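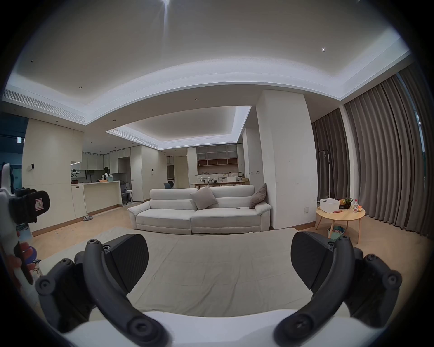

**Fiction Desk – Mystery & Crime list, working notebook**

13 August 2023

Finished the second full read of *The Oltik Crossing* last night and I'm so glad we asked for the rewrite! Notes while it's fresh.

The opening is miles better. We used to get 400 words of harbour weather before anyone spoke. Now Su is already on the night ferry, already in the wrong cabin, and the purser has lied to her by the bottom of page one. I read the first seven chapters standing up in the kitchen.

Still to sort:

- Timeline. The ferry leaves Randum in December but the fishermen in ch. 12 are complaining about the long light evenings. One of them has to move. I'd keep the winter, the ice on the deck rail matters later.
- Su's age. She is "not yet fifty" in ch. 3 and has a pension in ch. 19.
- The brother's letter. We see it burned, then she quotes from it word for word. Could she have copied it out? A line in ch. 8 would do it.
- Too many people called "the captain". I lost track twice, and I'd been making a list.

The middle sagged for me last time, between the search of the hold and the island. It has come down by 3,872 words and I didn't miss a single one (well, I miss the goat). The conversation with the lighthouse widow now lands straight after the search, and it's a cracking bit of writing – funny and then suddenly very sad.

Guessed the ending? No! I had the ship's doctor down for it until about 100 pages from the end, then changed my mind to the wife, and was wrong both times. Went back and checked the clues and they're all there, even the wet gloves in ch. 5. Would like one more reader who hasn't seen the old draft, to be sure it plays fair.

Title: Enico think "Crossing" is overused and want something with "Night" in it. I'd rather keep ours. Their cover rough has the ferry very small against a lot of dark green water, lovely, though the funnel is the wrong colour (it's yellow all through the text).

Blurb, attempt three:

> Her brother bought a ticket to Oltik. The ferry line says he never boarded. So who has been sleeping in his cabin?

Better than attempt two. "Ferry line" is clunky. Try "company"?

Next: type up the timeline query, reread ch. 19 with the pension in mind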